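Drernico > Vorträge > Sprechernotizen

2022-05-22 – Redaktion Drernico

Drucken | Per E-Mail senden

Notizen zum Vortrag »Greifen lernen aus Versuchen«

Folie 1. Kurz begrüßen, Projekt Meletico nennen. Gleich sagen, worum es geht: wie wir die Beispiele sammeln. Das Netz selbst kommt erst im zweiten Teil, Fragen dazu bitte bis dahin aufheben.

Folie 2. Ausgangslage. Der erste Datensatz vom Standort Badside hatte 257 brauchbare Griffe. Für einzelne Klötze reichte das, für dicht liegende nicht. Zwei Klötze Kante an Kante wurden vom Modell oft als einer behandelt. Beispiel mündlich erzählen, keine Zahlen vorlesen.

Folie 3. Ablauf eines Durchgangs: Klötze einwerfen, Aufnahme von oben, Greifpunkt wählen, anfahren, schließen, heben. Gespeichert wird jeder Versuch, auch der misslungene. Die Fehlgriffe haben wir in der ersten Runde gelöscht – das war ein Fehler und darf ruhig so gesagt werden. 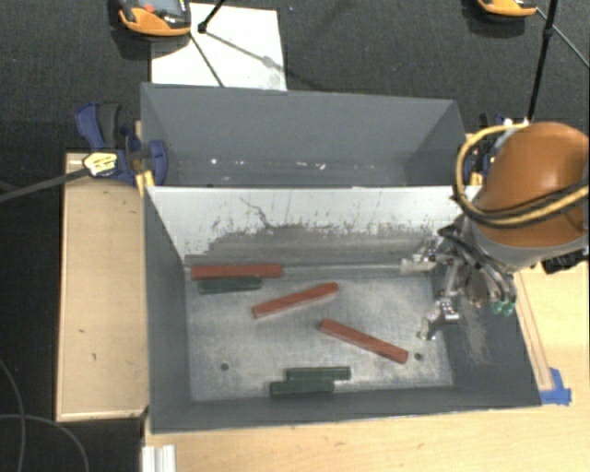 Folie 4: Greifer über dem vorderen Fach, rote und dunkelgrüne Klötze. Hinteres Fach ohne Klötze.

Zu Folie 4 auf das Paar links hinten zeigen, Rot und Grün direkt aneinander. An solchen Stellen hängt die Wahl des Greifpunkts stark vom Winkel ab. Dann auf den abgenutzten Boden und die Trennwand hinweisen. Kratzer und Flecken bleiben in den Daten, wir retuschieren nichts. Die Kiste ist mit Zwingen gehalten. Verrutscht sie, muss neu kalibriert werden, und die Versuche seit der letzten Kontrolle fallen weg.

Folie 5. Zweite Runde: 362 Griffe, davon 17 wegen fehlender Tiefendaten aussortiert. Nach je 30 Versuchen wird von Hand neu gemischt. Das kostet Zeit, aber ohne Mischen wandern die Klötze in die Ecken und die Lagen wiederholen sich.

Folie 6. Beschriftung läuft über Fragkou. Drei Klassen: gegriffen, verloren, leer. »Verloren« heißt, der Klotz war oben und ist vor dem Ablegen gefallen. Grenzfälle sehen sich zwei Personen an.

Folie 7. Nächste Runde im Juni, mit gemischten Größen und anderem Licht. Wenn die Zeit knapp wird, Folie 6 überspringen – die Klassen stehen auch im Handzettel.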